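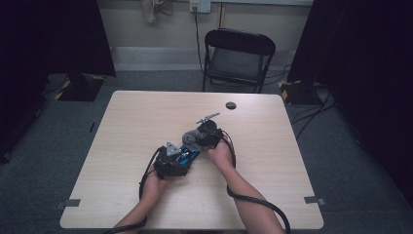 Page last changed: June, 3:46 p.m.

The gripper on the Fadov cell comes off every 914 cycles, more or less on the dot. The tech who looks after it at Dendholm has had the job for 7 months and talks fast.

"Cables first. Always look at the cables. I leave them long so I can turn the thing over in my hands on the table."

Rear housing in one hand, front end in the other, that's how she checks for play. If the front mechanism shifts against the motor, screws get redone. If not, leave them be.

"People love tightening stuff. Don't. I stripped two in my first week."

What wears out? The finger, mostly. She keeps 3 spares from Tang in a drawer and says the older ones bent less. Then the zero gets set again in Pirasel, a step she skipped once. "It closed on nothing and threw a fault all mornign. My own fault."

Would she change anything about the setup? Connectors. She wants ones that lock. Asked for them in the spring, still waiting.

"Also a label on each cable. I could do that myself, I just havent."

Next check is after the shift change.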